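OK so a bunch of you asked how the hallway repaint went. Short version: 26 days. For a hallway. Long version is this thread, get a drink.

1/ Background for new people: I rent the upstairs half of a house in Jeranbridge, and the hallway was the color of old teeth. My landlord Ryszard said I could paint it any color I wanted as long as it was "a quiet one." I have been thinking about the phrase "a quiet one" ever since August.

2/ I wanted green. Everybody has an opinion about green! My sister-in-law Firouzeh said sage is over. Bezawit at work said sage is NOT over and showed me her bathroom on her phone for an entire lunch break. It was a really nice bathroom, so that didn't help.

3/ I bought two sample pots and put big patches by the stairs. In the morning one looked like pea soup and the other looked gray. By dinner they had swapped. I don't know how to explain it, there's one tiny window and it faces the neighbor's wall.

4/ Went with the pea soup one. Its real name is Stivorham Moss and it cost me 130 dollars for everything, which hurt, but that did include the primer and the good tape.

5/ Tools:
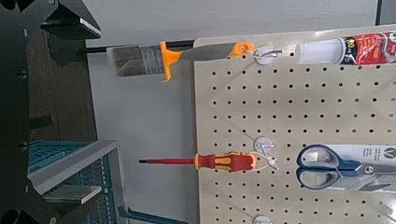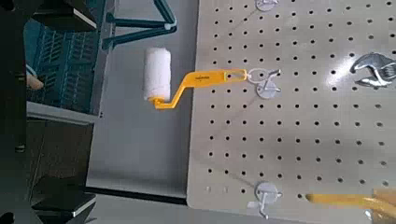
6/ Prep is where most of my time went. I spent whole evenings washing walls, filling nail holes, sanding the filler, then finding more nail holes (who hangs that many pictures in a hallway??). By the time I got to actual paint I was so sick of it that I did the edges way too fast. Go slow with the brush around the door frames, then get a fluffy white roller like the one with the yellow handle and do the big parts while your edges are still wet. I let mine dry overnight and you can see every line.

7/ Second coat fixed most of it. The bit behind the coat rack is still bad and will be staying behind the coat rack.

8/ Mistake I'd warn you about – don't paint the trim last if you own a cat. I'm still finding off-white paw prints on the stairs. She's fine, she's thrilled with herself.

9/ Ryszard came up to see it, stood there for a long time, and said "well, it's quiet." I'm taking it!!

10/ Several replies asking about the runner on the stairs: it's secondhand, from the Varkgate flea market, and no, they didn't have another one. I went back and checked for Sumeya already – sorry Sumeya.

11/ Bedroom is next, but not until spring. I want to sleep with the windows open while it airs out. Taking votes on color, and yes, Firouzeh, you only get one.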